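I've been going through the parking rules for new apartment buildings in Grasalora, and there's more in them than I expected. Long thread, sorry. 1/

Background first. The city requires a set number of parking spaces for every new apartment. One space for a studio, one and a half for a one-bedroom, two for anything bigger. The rule has been the same for decades. 2/

The proposal now in front of the council would drop that to zero inside the Plomunden district and cut it in half everywhere else. Builders could still put in parking. They would decide how much. 3/

Most of what I've heard at meetings treats this as a ban on parking. Read the text. There is no maximum anywhere in it. 4/

Why Plomunden? It has the two busiest bus lines and most of the small lots. A small lot is where the rule bites hardest. If yours is 50 feet wide, a ramp and a turning lane take up most of the ground floor before you've placed a single car. 5/

I pulled the permit files for the district. Since the last zoning update, 33 projects were submitted on small lots. Three got built. The rest were withdrawn, expired or are still sitting there. 6/

Parking isn't the only reason. Some of those owners ran out of money, and one lot had an old fuel tank under it. But in the letters attached to the files, parking comes up more than anything else. 7/

The Solanki building is the one people bring up, so let's talk about it. It's on the corner by the old dairy, 814 feet from the bus transfer station by the city's own measurement. 8/

It got an exception and went up with fewer spaces than the code asks for. Neighbors said the side streets would fill up. The city counted cars on those streets before and after, at night, when most people are home. 9/

The count went up on two blocks and stayed flat on the others. So the neighbors on those two blocks are right, and I don't think they should be told they're imagining it. 10/

What the report leaves out is that the Solanki garage itself is never full. Spaces are rented separately from the apartments. Some tenants would sooner circle the block for free than pay every month for a spot downstairs. I would too. 11/

That is a curb problem. The street is free and the garage isn't. You could require twice as many spaces in that building and the same people would still park on the street. 12/

Kidumgate went the other way. Permits for residents first, then changes to the building rules a year later. It's a smaller town and I don't want to lean on it too much, but the order makes sense to me. 13/

Grasalora has a permit program on paper. A block has to petition for it, two thirds of the households have to sign, and renters' signatures only count if the owner signs too. On a block that's mostly rentals you can see how that goes. 14/

If I could change one thing in the proposal, it would be that. Let renters sign for themselves. It's a one-line edit. 15/

Somebody asked about cost. The staff memo doesn't give a price per space for our city, and I'm not going to borrow one from somewhere else. Underground costs a lot more than a surface lot, and on a small lot underground is usually the only way to fit it. 16/

Will rents drop if this passes? I doubt you'd see it in existing buildings. What I'd expect is a few more small buildings on lots that have sat empty or held a single garage. That's a modest result. I still think it's worth having. 17/

Stopping for a bit. Back later with the hearing details. 18/
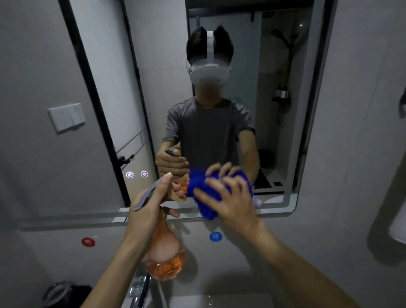 Mirror duty. Orange spray, blue cloth.

OK, the hearing. The council has 2732 written comments on this, and they're all posted as one very long PDF. No index — you have to scroll. 19/

I've read the first few hundred pages. A lot of it is form letters, on both sides. The ones worth your time are from people who can't walk far and need a space near their door. 20/

The proposal keeps the accessible space requirement, but it's written as a share of the total spaces. If a building provides zero, the share of zero is zero. I think that's a drafting mistake and it should be fixed before the vote. 21/

A flat minimum of accessible spaces per building would do it, or a reserved curb space out front where the lot is too narrow. Staff said they're looking at both. 22/

The vote is on Feb 10, 2021, and written comments close at noon the day before. Put your address in the comment. They sort by district and anything without an address goes in a separate pile. 23/

If it gets delayed, the next opening on the calendar for zoning items is September. So the fixes should go in now, as amendments. 24/

I'll post the amendment text when the clerk puts it up. Replies are open if I've got a block or a number wrong. 25/25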